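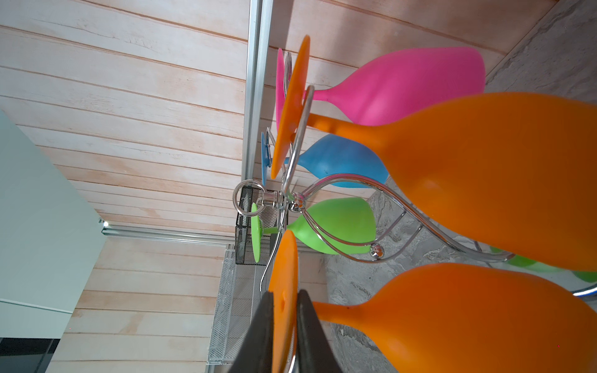

Slide 1. Storing stemware on a hanging rack. Session starts Thursday, first slot after lunch. Say who prepared the notes: Ivan Prokopenko, with corrections from Svitlana Yatsenko.

Start with the load path. On a tree rack the glass hangs by its foot. The arm passes under the foot on either side of the stem, so the stem must be narrower than the gap and the foot wider. Measure both before buying - the catalog drawing seldom gives the gap.

Slide 2. Loading order. Fill opposite arms in turn. Large bowls first, small ones in the space left over. Plastic is light, so an uneven load matters less than with glass, but bowls that touch will scuff.

Mention the Sikow kitchen, where 71 plastic glasses were kept on racks like this. Don't read out the whole inventory.

Slide 3. Placement. Stand the rack on a level floor or counter, close to a wall, with the arms clear of any shelf. Keep small toiletries and loose items in a separate basket. 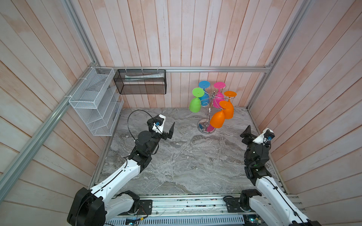

Does the rack have to be emptied before it is moved?
Take the glasses off first. They swing when the base is lifted, and a foot can slide off the end of its arm.

Slide 4. Cleaning. Wipe the chrome with a soft cloth, then dry it. Pause for two minutes, then hand over to Svitlana for the Teixeira layout.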